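Bridgate Opens Refreshed Guest Bathrooms in April

Clustis, the design and care firm behind the project, is delighted to share the first look at the refreshed guest bathrooms at Bridgate. The work covers 172 bathrooms, and the first of them open to guests in April. The aim was to keep the character people already love and make every room easier to clean, easier to walk through and nicer to come back to.

The dark wooden doors are staying, and we couldn't be happier about it! 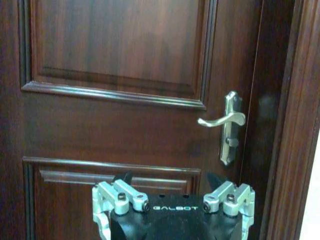 Paneled bathroom door with silver lever handle, Bridgate.

"Guests told us they liked the doors, so we left them alone," said Lionel Courtois, project lead at Clustis. "Deep red-brown wood, a good shine, a handle you can find half asleep. Why change that?"

Work on the walls took the most planning, with 5 finishes tried before the team settled on one.

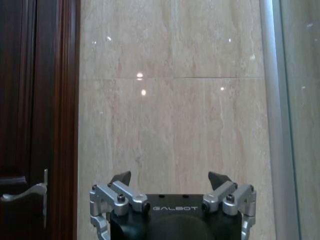 Clustis wanted a wall that would brighten a small room and wipe down quickly. Anju Pathak, who runs housekeeping at Bridgate, tested each sample with her own team. The polished beige marble look won easily — it's warm, and it goes with nearly everything else in the room.

Towels got the same attention. Rastogi is supplying new linen for the whole building, and staff spent seven weeks trying out weights and weaves.

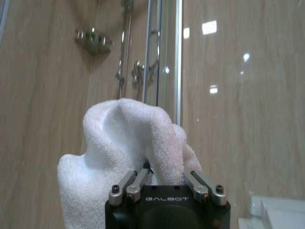 The final choice is generous in size and stands up to daily washing. Each bathroom is also now checked against the Idine care list, which covers shower walls, drains, counters, handles and floors.

"My team helped write that list," Pathak said. "They know these rooms better than anyone, and I'm so proud of them."

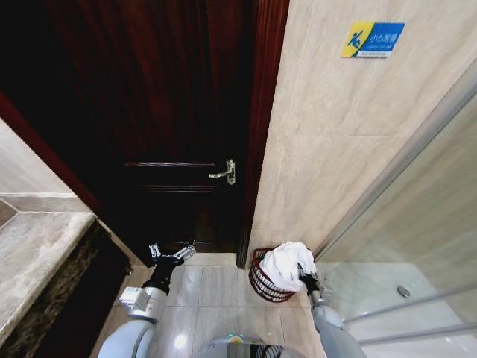

Marble-patterned vanity, light tile floor and slippery-floor sign by the shower.

Tours for trade visitors can be booked through the Bridgate front desk, extension 265.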